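Speaker notes: Keeping the kitchen cell alive
Thursday, after the coffee break. Slot is tight, so don't ramble about the grippers again.

Opening

Hi everybody, I look after the kitchen cell at Trulleck. I don't write the policies and I don't train anything, I'm the one with the hex keys! Big thank you to Loan Chu, who set up the first version and left me a very good notebook. Ask who in the room has ever lost a morning to a loose cable (hands will go up, wait for them).

The counter is part of the machine

Took me way too long to get this. I used to look after the arm and let the counter look after itself, and then we'd get weird misses and I'd be pulling covers off a wrist that was perfectly fine. The drawer box had crept over a bit, that was all. So now the counter gets its own check in the morning, same as the joints do. Drawer box first, then the boards, then whatever's on the plate. Tell the story of Sachiko Kawaguchi bumping the counter with her hip and costing us 140 runs. She's okay with me telling it, I asked.

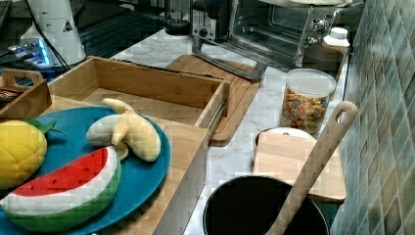 Morning routine

Home the arm with the counter clear of hands. Listen to it! I know how that sounds, but a dry bearing has a whine and you learn it fast. Then wipe the camera windows, run the touch-off, and open and close the drawer by hand before the robot gets a go. If the slide feels gritty to you it's going to feel a lot worse to a gripper with no patience.

Fingertip pads: we swap them at 3,000 grasps. Jomusance sells the ones we use, and I keep a bag in my jacket, which my family finds very funny.

Resets between runs

Uyên Triệu wrote our reset card and it fits on one side of paper. Drawer goes back to its start position, plate goes back on top of the organizer, board goes down flat in front. Anything shiny gets a second look, we had bad depth readings off metal all through September.
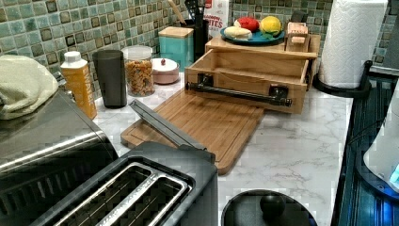 The other thing on the card is cables. Run a hand down the whole length with the power off, and feel for flat spots near the clamps. We've replaced 3 this year, all at the same clamp, so Welington Teixeira printed us a wider one with a softer curve. No trouble with it so far (knock on the podium).

If they ask about cost: pads and cables are the bulk of it. Send them to Lizelle Mabuza for the spreadsheet.

If there's time, do the bit about recalibrating after a camera knock. It takes me 8 minutes now. Skip it if the clock is past 3:40 and go straight to questions.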